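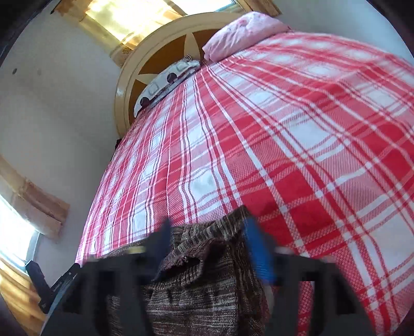
工单主题：客房整理辅助系统排班模块误计工时
提交人：Iara Iturra（Clesbridge 民宿客房部）
处理方：Skindum 技术支持
提交日期：2026年4月15日，星期三
优先级：2
状态：待客户确认

问题描述
Sarnedlow 上线后，叠衣和收纳类任务由系统派单，员工只做铺床、换枕套和最终检查。上周起，员工端显示的人工时长明显偏低。19 号房的整理记录中，针织衣物步骤被全部计为自动完成，员工中途接手的时间没有计入。当班同事的工时因此少算，绩效页面也出现黄色提示。

环境
调度服务：Escobar 节点，默认配置
日志保留上限：1000 条
接管判定阈值：20 秒

排查记录
1. 核对 19 号房任务日志，夹取、移交、人工接管三类事件均存在，时间戳连续，排除漏传。
2. 检查工时汇总规则。接管时长低于阈值时，整段归入自动工时。厚针织物容易散开，员工通常只伸手理一下，单次很短，次数多，全部被规则过滤。
3. 将阈值改为 2 秒后重算，人工时长恢复，与纸质签到表一致。
4. 床品类任务不受影响，铺床仍为纯人工步骤，不经过该规则。

临时措施
阈值暂设为 2 秒。绩效页面的黄色提示已关闭，重算完成前不作为考核依据。

客户补充（Iara Iturra）
工时数字已恢复。另有两点需要书面答复：一、以后调整判定规则，须提前通知客房部，目前员工是看到工资预览才知道有变化。二、以前一人负责整间房，现在要在几间房之间来回接管，走动时间没有任何字段记录，请说明能否增加。

支持回复
第一点已加入变更流程，规则修改前向客房部主管账号发送通知，由主管确认后生效。第二点属于功能需求，已另建子单，计划随 7 月版本评估，暂不承诺上线。在此之前可用“其他人工”字段手动填写走动时间，该字段计入工时，不计入单房效率。

待办
客户侧：核对重算后的工时表，如有差异请附房号和班次。
支持侧：补充短时接管的累计统计，避免再次依赖单次阈值。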